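Unit 6: Assessing a commercial data collection kit

Reading for this unit: the Sivetent hand kit quick-start sheet, the price list, and the section on calibration in the course reader. Bring your log sheet from Unit 5.

6.1 What is on offer

The Sivetent kit is a pair of hand-held grippers sold with recording software, a calibration board and a one-year support plan. An operator holds one gripper in each hand and carries out a task at a table. The recorded motion and video are then used to train a two-armed robot to do the same task. The supplier for our region is Jitach, and the unit price for course purposes is 2137 with the support plan included. Spare fingers are sold in pairs and are not covered by the plan.

Two competing approaches were treated in Unit 4: teleoperation of the robot itself, and kinesthetic teaching, where the operator moves the arm by hand. Both keep a robot occupied during collection. A hand-held kit leaves the robot free, but the recorded motion may include poses that the arm can't reach. The buyer has to check for this before the data is used, and the Sivetent software only flags it if the correct arm model has been loaded.

6.2 Criteria

We score a kit under the headings below. Weights are on the grading sheet.

Field of view. The camera on the gripper should show both fingertips and enough of the work surface between them to place the next grasp. A view that shows mostly finger is of little use when an object is low and flat.

Finger geometry. Record the shape of the tips, the widest opening and the fastening method. Blunt tips handle boxes and containers well and small loose items badly. Kits tend to be demonstrated on the former.

Tracking. Move each gripper through the full work area and note where tracking drops out. Tests are done at table height and again at shoulder height. Reach into a container at least once per session; the hand is turned steeply there and the tracker is often shaded by the forearm.

Operator load. Weight, balance, strap fit and cable routing. A session in our protocol is 60 minutes with one break. Operators fill in the comfort form before the break and at the end - not afterward from memory.

Data yield. The number of usable episodes divided by the number recorded. An episode is unusable if tracking drops out, if the video and motion streams are out of step, or if the operator restarts partway through.

6.3 Work surface

Use a table with a matte or lightly grained top where possible. A strong reflection can be mistaken for an object edge by the segmentation step. Wipe the top before each session and note marks that remain. Items that are not part of the task should be kept off the table, and the start position of each task item written on the log sheet.

Food tasks are run with dry pieces. They vary in size, they roll, and they show up poor finger control quickly.

Gripper camera view of the tabletop, then the head view with both grippers at the table:
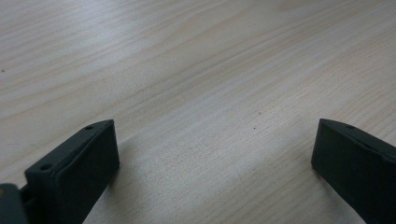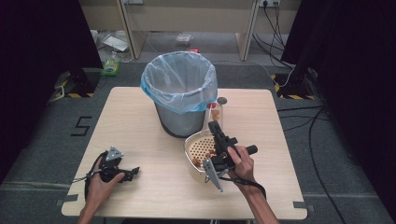 6.4 Timing and alignment

Each gripper camera and the head camera run on separate clocks. The software aligns them from a start signal and corrects for drift during export. Zofia Sikora's lab notes from July report a drift of 23 milliseconds by the end of a long session with correction switched off. With correction on, the remaining error was below one video interval and can be ignored for the tasks in this course.

Check alignment yourself. Close both grippers sharply at the start and end of each recording, and compare the moment of closing in the video with the finger opening value in the motion file. If the two disagree by more than 3 video intervals, mark the recording as unusable and repeat the calibration.

6.5 Comparison with the Nakamura set

The Nakamura set will be handled in Unit 7. Its software exports to the same file layout, so the scripts from this unit can be reused. The opening value is stored in millimeters there, while Sivetent stores it as a fraction of full opening. Convert before comparing.

6.6 Assignment

Write a two-page assessment of the Sivetent kit for a buyer at Surudura, a packing firm that wants to automate part filling of mixed containers. State which criteria you tested and which you took from the supplier's sheet. Include the data yield for each operator separately. Recommend purchase, trial or rejection.

Due 22nd January, before the lab session. Log sheets are to be attached.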